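Guides > Events > Hosting a Live Conversation

Section 4: Getting your green room interview ready

By this point you should have your Zillel account open, your event listed and your guest confirmed. The next part is our favourite, and it covers the short written interview that goes out to ticket holders before the main talk. Landeg Hall has been running these for years alongside its history evenings, and most of the advice that follows comes from doing it badly a few times first!

1. Open your event and choose Add Interview. Give it a plain title, such as the guest's name and the subject of the evening.

2. Write your introduction in the box marked About the Guest. You have 500 characters, which sounds mean but is plenty for a book, a job and a home town.

3. Add your questions one at a time. Zillel lets you save up to 13, though we'd gently suggest stopping well short of that - a guest who is about to go on stage would much sooner have a proper natter over a few good ones.

4. Set the answer length. The usual setting is 300 words for each answer, and you can raise it to 800 if your guest is a historian and you know what you're in for.

Note: Light questions do best at the start. Ask what they read as a child, or which figure from the past they would like to sit beside on a long train journey, and leave the weighty matters for the stage. 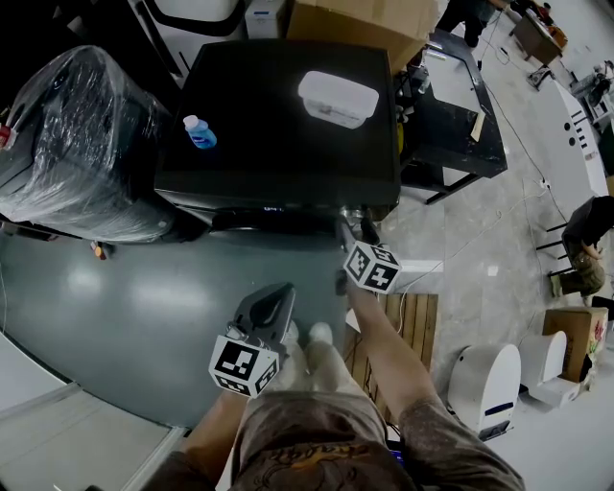 Black cabinet with a lidded white container and a small blue bottle on top.

5. Record the chat with the Altico app on your phone, or type as you go if you are quick. Altico sends a rough transcript to your Drafts folder, and it does struggle with surnames and old place names, so do read it through with a cup of tea before you go any further.

6. Tidy the answers. You may trim and you may take out the ums, but please keep the guest's own words and their own order of thought.

Caution: Once you press Send to Guest, the draft is locked until they reply. Check the spelling of their name and their book title first.

7. When the guest has approved the text, choose Publish. Ticket holders will get it by email at 9 in the morning on the day of the event, and it will stay on your event page afterwards for anyone who couldn't come along.

If the Publish button stays grey, look for an empty answer box further up the page. Delete the question or fill in the answer, then save and try again.

Watitz Events Help | Contact us | Back to top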